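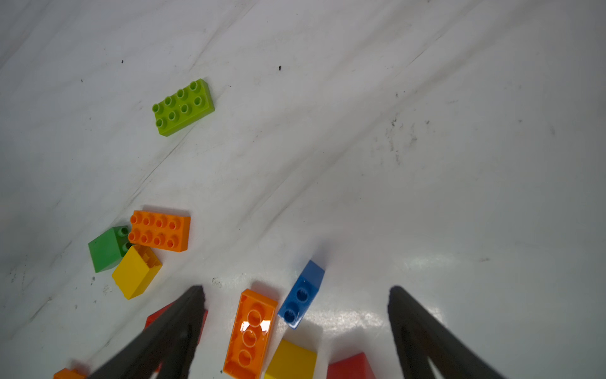
Ritchie Building Bricks - 200-piece tub

We love these bricks! They come in bright, cheerful colours, among them lime green, orange, yellow, blue and red, and the mix of sizes runs from little one-by-twos up to chunky two-by-fours, so there's plenty for walls, towers and very odd-looking animals.

They click together firmly and still come apart in small hands - no teeth needed. Wash in warm soapy water and leave to dry studs-up.

Suitable from age 4. Lidded tub included. Spare lids are sold separately, code 387.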